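Assunto: Re: [manipulação] Kit de captura da Flodier, alguém já usou?
De: Lizelle Baloyi
Para: lista manipulação
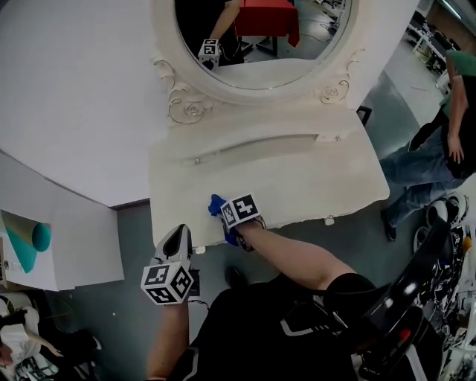

Limpeza do toucador branco, pano azul na mão direita, garra do kit na esquerda.

Olá a todos,

Respondo ao Barry e aproveito para contar como correu, que estou com isto atravessado há dias e ainda não tinha tido tempo de escrever com calma. A mensagem dele vai citada em baixo, para quem entrou na lista depois.

Resumindo muito: gostei imenso do kit. Andámos nove dias com ele aqui na Modstead e gravámos 2684 episódios, quase todos de tarefas domésticas (limpar superfícies, abrir gavetas, arrumar panos, dobrar). Destes, 447 foram para o lixo, a maior parte no primeiro dia e por culpa nossa, porque ainda estávamos a aprender a não tapar o cubo da mão com o outro braço. Depois de apanhado o jeito, as perdas caíram a pique.

O que mais me agradou foi poder misturar mão livre e garra na mesma gravação. Na foto vê-se bem: o cubo de marcadores vai preso às costas da mão direita, e a garra leva o seu próprio cubo, maior, em cima. Para limpar, a mão nua dá uma naturalidade que nunca consegui com duas garras! O pano dobra-se, a pessoa ajusta a pressão sem pensar, contorna as bordas curvas do móvel... e a pose da mão sai limpa no ficheiro. Claro que isto não resolve a passagem para o robô, os dedos continuam a ser problema de quem treina, mas para o braço esquerdo os dados entram praticamente directos.

Barry, às tuas perguntas:

Espelhos. Sim, dão trabalho, e tinhas razão em desconfiar. O toucador tem um espelho oval ao fundo e o cubo aparece reflectido. Na versão do software que vinha instalada, a pose dava saltos de vez em quando, como se a mão tivesse ido passear para dentro do espelho. A Antonina Mykhailiuk, do suporte, mandou-nos uma opção de configuração que rejeita detecções incoerentes com a trajectória e os saltos quase desapareceram. Quase. Em movimentos bruscos ainda apanhei alguns, e quem fizer casas de banho vai querer testar isto a sério antes de comprar.

Peso. A garra não incomoda em sessões curtas. A partir de uma hora sente-se no pulso, e o nosso Maksym Dovhaniuk, que tem mãos grandes, queixou-se do gatilho. Eu não notei nada. A fita da mão é confortável, mas escorrega um bocadinho com o calor, e quando escorrega há que recalibrar. Demora pouco, só que é fácil esquecer.

Preço. O aluguer ficou-nos em 860 euros, com o suporte incluído e sem os portes. Para comprar pedem orçamento caso a caso, coisa que me irrita sempre um pouco. Pedi o nosso e ainda não chegou.

Exportação. Funciona, mas os nomes dos campos mudam entre o manual e os ficheiros. O Maksym escreveu um conversor pequenino, partilho com quem quiser. Atenção aos carimbos temporais, que vêm em microssegundos e o manual diz milissegundos. Perdi uma tarde com isto.

Ponto fraco a sério, para mim: a documentação da montagem. As figuras são minúsculas e falta a parte toda da calibração entre cabeça e mão. Tive de ligar para lá. Atenderam logo, justiça lhes seja feita.

Comparado com o da Holovko, que tivemos no ano passado, este deixa-me mexer muito mais à vontade, e a tracção dos cubos aguenta melhor quando baixamos o olhar para perto da mesa. O da Holovko ganha na autonomia, isso sem discussão.

Vamos voltar a alugá-lo em Março para tarefas de cozinha. Se alguém tiver interesse em certos objectos ou sequências, mande a lista e tento encaixar!

Abraços,
Lizelle

P.S. Mabli, o teu suporte de carregamento serve na garra. Experimentei.

Barry Kettle escreveu:
> Boa tarde,
>
> Estamos a pensar alugar o kit de captura da Flodier
> (garra de mão mais cubos de marcadores) para um projecto
> na Trustano. Alguém aqui já trabalhou com ele?
>
> Interessa-me sobretudo saber:
> - como se porta com espelhos e superfícies brilhantes
> - se a garra cansa em sessões longas
> - quanto pagaram
> - se a exportação é utilizável sem grandes remendos
>
> A Mabli Foulkes diz que viu uma demonstração e ficou bem
> impressionada, mas era numa mesa vazia, sem móveis.
>
> Obrigado desde já,
> Barry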